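4. Washing Up and Clearing the Sink

This section applies to the kitchen in every Werel flat at Onuoha House. You have one sink, one faucet and one stretch of counter, and between them they can handle a dinner for two or one ambitious pot of chili.

Before you start

Scrape plates into the trash. The drain is narrow and holds a grudge, and a drain call-out is charged at $48 no matter how small the noodle.

Steps

1. Clear the basin. Anything that has been "soaking" since Friday counts as dirty and goes first.
2. Put the strainer in the drain. It lives in the drawer under the kettle shelf and should be returned there, against all precedent.
3. Fill the basin to a hand's width below the rim. One squirt of soap. Two squirts will have you rinsing until bedtime.
4. Wash glasses, then plates, then bowls, then whatever the rice was in.
5. Stand plates on edge against the side of the basin to drain. Plates stacked flat keep their water and hand it to the cupboard later.
6. Set colanders and large bowls on the counter to the left of the sink. They do not fit in the cupboard until the plates are in, and the plates are not in yet.
7. Wipe the counter from the wall forward, then the faucet.

CAUTION: Keep power strips and adapters at the back of the counter, well clear of the basin. Dry your hands before touching a plug. Cables hanging over the front edge get caught on drawer handles, sleeves and passing toddlers.

NOTE: The white countertop shows everything. Turmeric is permanent after 19 minutes. A replacement top costs $389, and we do check. 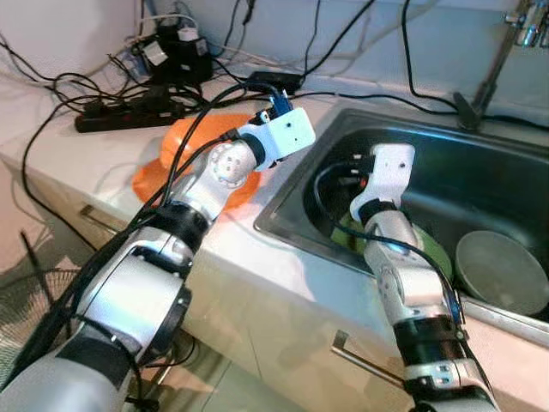

Dastivstead, May

The counter with an orange piece set down left of the sink (step 6) and a gray plate tilted against the right side of the basin (step 5). The green plate has yet to reach step 5. The wiring is at the back by the wall, as per the caution, apart from the cables that come down over the front edge on the left, which the caution also covers.

If the basin drains slowly

1. Lift out the strainer and empty it.
2. Run hot water for one minute.
3. If nothing improves, call the Cadevdale desk, extension 300. Do not use a coat hanger. We have a collection already.

Continue to Section 5, Trash and Recycling.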